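Search news Go All years

Newsroom > Product news > Hand-held tools

Tronari publishes comparison of finger pads for hand-held grippers

Tronari has released the results of a bench and household comparison of finger pads for its Plotosent hand-held gripper. The work was carried out with Okabe, which supplied the pads, and covers two pad widths and two grades of rubber. The full results table is available to existing customers on request.

The comparison was set up after users reported that thin packaging was harder to hold than rigid parts. Folded card, paper packets and light plastic bags bend when the jaws close, and a pad that suits a metal block can let a packet turn between the fingers. Both pad widths were therefore tried on the same set of household items, on a bench at Grandana and then in furnished rooms.

Each pad was fitted to an unmodified Plotosent and used for 100 pick-and-release cycles per item. Jaw closing speed was left to the operator. A cycle was recorded as a slip if the item rotated by more than 5 mm at its outer edge, measured from the camera on the tool. In total, 2,000 cycles were logged.

The narrow pad in the softer grade gave the fewest slips on folded card and paper. The wide pad did better on boxes with flat sides -- the larger contact area kept them level -- but it covered more of the item in the camera view. On plastic bags, the difference between the two widths was small. The harder grade marked less and was easier to clean.

"The pad is a cheap part and it is usually the last one people think of changing," said Keir Lamont, test engineer at Tronari. "We kept the arm, the jaws and the camera the same so that any change in the figures came from the pad."

Camera placement was checked at the same time. The wide-angle lens was kept in its standard position, with the fingertips and the surface beyond them in view together. Moving it closer gave a sharper view of the pads but lost sight of the second gripper in two-handed work. 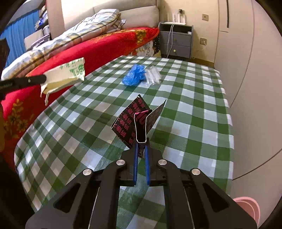
Can the new pads be fitted to older Plotosent units?
Any unit with the two-screw jaw will take them. Units with the earlier clip-on jaw need an adapter, and changing both pads takes less than 30 minutes.

The narrow soft pads will be supplied as standard from December. The wide pads remain available as a spare part. Tronari and Okabe plan to repeat the comparison with cloth items, using the same slip limit and cycle count.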